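Can a machine tidy up the toys yet? Sort of

2023-12-26

I've been wanting to write about the toy problem for ages, and the folks at Gokent finally gave me an excuse — they've put out numbers from their tidying trials, the ones where soft toys have to end up in an open box.
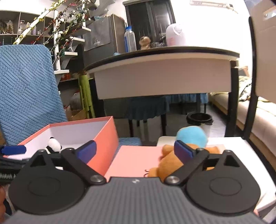
Océane Lemieux wrote in to say she'd believe in a tidy-up robot the day it could manage a whole living room after a birthday party, and that until then her kids were cheaper. Fair enough! But the numbers are better than I expected. Out of 343 tries at getting a plush toy into a box, the machine missed just 20, and most of those were toys with floppy bits that folded over at the wrong moment (I've had socks do that to me).

Speed is the sore spot. One toy takes it 14 seconds on a good run, and Usa Saengthong from the Gokent team told me they'd hoped to cut that in half by May and didn't get there. She's much happier with how it copes when a toy lands at a funny angle — back in the spring that stopped it cold.

Dishes and laundry are still a long way off, she says. Next up is a trial in 2 family homes in Groten, with real clutter and real kids, and I've asked if I can come along.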